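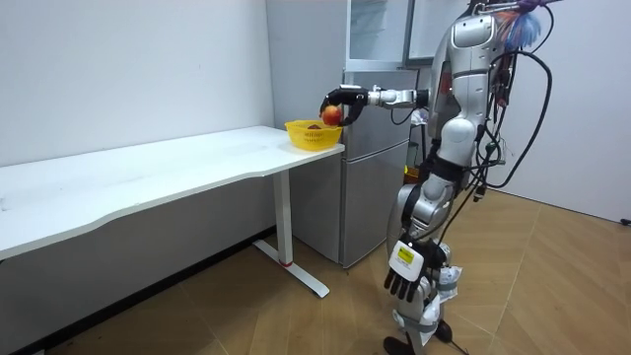
Keeping Fruit and Vegetables Fresh at Home

Residents' Household Guide, Kitchen Section
Broturum Housing Association

This page sets out recommended practice for storing fresh produce in association apartments. It applies to all 1,447 homes, including those with a compact kitchen and no separate pantry.

Apples

Apples keep longest in the refrigerator crisper, in a bag with a few small holes. A bowl or basket on the counter is suitable for fruit that will be eaten within the week. Remove any apple with a soft spot promptly, as it will hasten ripening in the others. Apples give off ethylene gas and should be stored apart from carrots, lettuce and broccoli.

Bananas, pears and avocados

Ripen these at room temperature, out of direct sun. Once ripe, pears and avocados may be moved to the refrigerator for a few days. Banana skins will darken when chilled – the fruit inside remains good to eat.

Potatoes and onions

Store both in a cool, dark place with some air movement, but never in the same container. The cabinet under the sink is too damp. Green patches and sprouts should be cut away generously, and a potato that is green throughout should be discarded.

Leafy greens and herbs

Wash greens shortly before use. If they must be washed ahead of time, dry them thoroughly and wrap them in a clean towel. Parsley and cilantro stand well in a glass with an inch of water, loosely covered. Basil should be left out of the refrigerator.

Cut fruit

Cut melon, pineapple and similar fruit must be covered and refrigerated within 2 hours. Label the container and use the contents within 4 days.

Cleaning baskets and drawers

Plastic baskets and crisper drawers should be washed monthly in warm water with a little dish soap, then rinsed and dried fully before refilling. Wicker should be brushed out and wiped with a damp cloth – soaking will warp it. Do not use bleach on refrigerator seals.

Refrigerator settings

The refrigerator should hold 40°F or below. Residents in Clikell Court whose appliance does not reach this temperature after 8 hours on the coldest setting should report it to the maintenance desk.

Food scraps

Peelings and spoiled produce go in the brown bin. Plastic bags and fruit stickers must be removed first.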